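Organização doméstica — Apostilas — Roupa e rouparia

Aula 2: dobrar panos, toalhas e mantas

Oi, gente! Como prometi, aqui vão as anotações da aula passada, meio na ordem em que falei e meio na ordem em que me lembrei depois. Quem faltou consegue acompanhar, mas faça o exercício em casa com tecido de verdade, porque só lendo não entra.

Começo pela mesa. Eu dobrei roupa em cima da cama durante anos e achava ótimo, até o dia em que fiz 80 toalhas seguidas numa pousada e minhas costas reclamaram a semana inteira. Mesa limpa, na altura do quadril, e o tecido aberto com espaço para os dois braços. Cama afunda, a borda sai torta e você nem percebe.

Com a manta de fleece o negócio é a borda. Fleece não guarda vinco (pode passar a mão quantas vezes quiser, ele volta), então a gente não briga com o vinco, a gente alinha as beiradas. Pegue bem na pontinha, com pouco tecido entre os dedos, e leve até a outra beirada sem puxar.
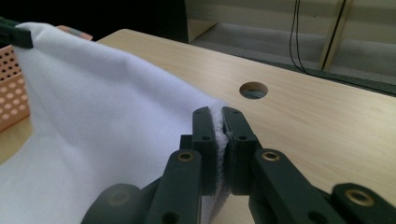 Se puxar, estica de um lado e a dobra sai em forma de leque. Eu faço assim: metade no comprimento, metade de novo, e só então em três na largura. Fica um pacote gordinho que para em pé na prateleira. E aquelas bolinhas do fleece já usado, deixem para tirar antes de dobrar, com o tecido esticado na mesa.

Toalha é outra conversa. Toalha tem peso, tem barra, e quase sempre tem etiqueta. Minha mania — e já me zoaram por isso — é deixar a etiqueta para dentro. No exercício pode ficar para fora, tudo bem, até ajuda a saber qual canto é qual enquanto vocês treinam. Depois da última dobra, apoie a mão espalmada e aperte do meio para as pontas, sem esfregar. Aí sim vai para o cesto, deitada, com a dobra fechada virada para cima. 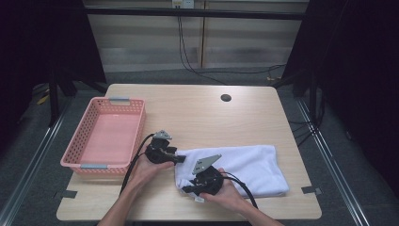

Toalha branca dobrada ao lado do cesto rosa, ainda vazio.

Sobre cesto: prefiro os furadinhos, de plástico, com alça nos dois lados curtos. O tecido respira e dá para carregar sem encostar na barriga. Não encham até a boca! O que fica embaixo amassa e vocês dobram tudo outra vez.

Panos estampados finos entram por último. O desenho ajuda muito: escolham um risco ou uma figura perto do meio e usem como guia para a primeira dobra. Só confiram antes se a estampa está reta em relação à barra, tem muito pano por aí impresso torto. Na dúvida, vale a barra.

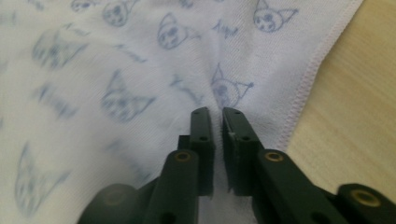 Kátia Meireles discorda de mim nesse ponto: para ela, pano estampado se dobra sempre pelo desenho, mesmo que a barra fique sobrando um dedo, porque na gaveta o que aparece é a estampa e a barra some lá dentro. Tá, Kátia, na sua gaveta!

Para a próxima aula: tragam 8 peças de tecidos diferentes e uma fita métrica. Vamos medir a prateleira antes de decidir a largura da dobra.

461 visualizações — 8 comentários

Veja também
Aula 1: separar antes de lavar
Lençol com elástico sem drama
Gavetas rasas: o que cabe
Etiquetas de prateleira feitas à mão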